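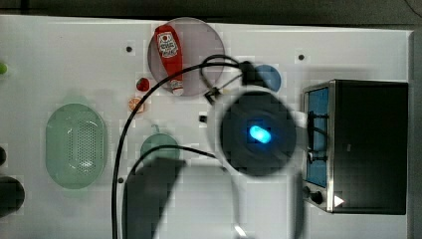 **Issue 50, page 2**

## Front of House: Keeping Table Code Stands Readable

If your restaurant takes orders or payment from a code on the table, the stand gets handled as much as the salt shaker. Most failed scans come from grease, scratches or glare. These tips were sent in by readers who run small dining rooms.

**Wipe with the right cloth.** Use a soft, damp cloth with one drop of dish soap, then dry it. Paper towels dull acrylic over time, and a dull face scatters light. Keep degreaser in the kitchen.

**Print on matte stock.** Glossy lamination picks up every ceiling light. Edeltraud Gisler switched the cards at Drikholm to matte in September and stopped getting complaints from the window tables.

**Leave a white border.** Phones need blank space around the code. If your logo touches the squares, move the logo.

**Test from a chair.** Sit down, hold the phone where a guest would, and scan at the dimmest hour you are open. Try an old phone as well as a new one.

**Put the table number on the back.** When stands get mixed up during cleaning, food goes to the wrong party. Noel Estrella writes the number in paint marker on the base and covers it with clear tape.

**Check where the code goes.** Open the link before each shift and make sure the menu that loads is today's. Look for stickers placed over your own code, and peel off any you find.

**Keep paper menus by the door.** Aquino seats nearly 300 guests on a Saturday and still prints a short stack. Batteries die, and some people would sooner read a page.

**Store spares flat.** Cards left upright in a drawer curl at the corners and won't slide back into the holder. A baking sheet with a second one on top works well.

Reader tips for the next issue go to Reynaldo Lacson at the Zakomstead office. Please include your table count and the type of stand you use.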